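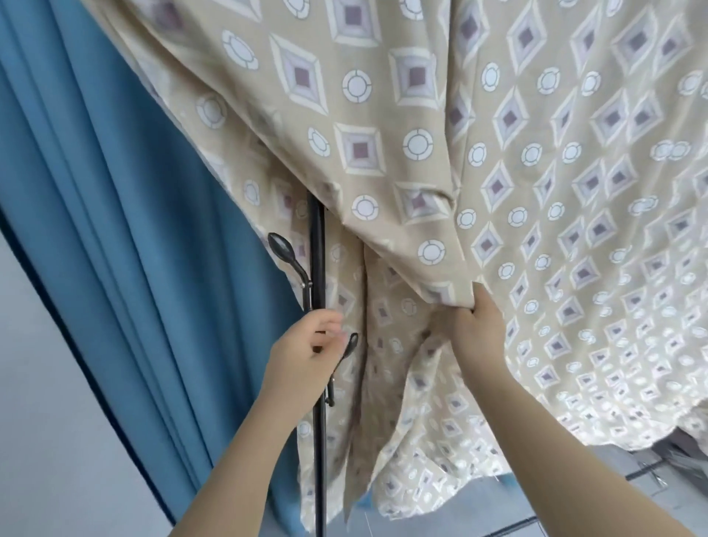 Robot Takes Lessons in Hanging Things Up

Jun 2, 2018
By the business desk

Trikedwood, a small automation firm, has spent six months teaching a machine to hang cloth on a coat rack, a job most people learn by being yelled at in a hallway.

The firm said it has now collected almost 3,000 demonstrations of the task, all performed by human hands. In one of them, a person reaches in with the left hand near a black hook while the right pinches up a fold of beige patterned fabric draped over the rack. The robot is expected to study such moments closely and then do the same thing, at greater expense.

The project, called Nekero, mixes two kinds of teaching. In the first, people do the work themselves and the machine learns from a view of their hands. In the second, an operator steers the robot's arms by remote control, feeling for the hook through a pair of handles. The company said the second method gives cleaner data. It also takes far longer, and operators are allowed to stop after 800 seconds, by which time many have asked to.

Cloth is a famously poor student's subject. A box stays a box when it is picked up, but a length of fabric changes shape with every tug, hides its own edges and slides off whatever it was just put on. Printed patterns add to the trouble, as the motifs bend and bunch along with the folds. Trikedwood said its early software treated every new crease as a new object and tried to pick each of them up.

Results have been modest. In the firm's latest trial the robot got the cloth onto a hook and let go of it without disaster in 3 out of 6 attempts. The company called this "a strong base to build on." It did not say how the other attempts ended.

The customer waiting on all this is Bachmann, a linen rental business that wants help in its sorting rooms, where sheets and drapes are hung by hand. It has agreed to take one machine for a trial in November. Staff there will be shown how to correct the robot by taking hold of its arm and moving it to the right place, a technique that will be familiar to anyone who has trained a new hire.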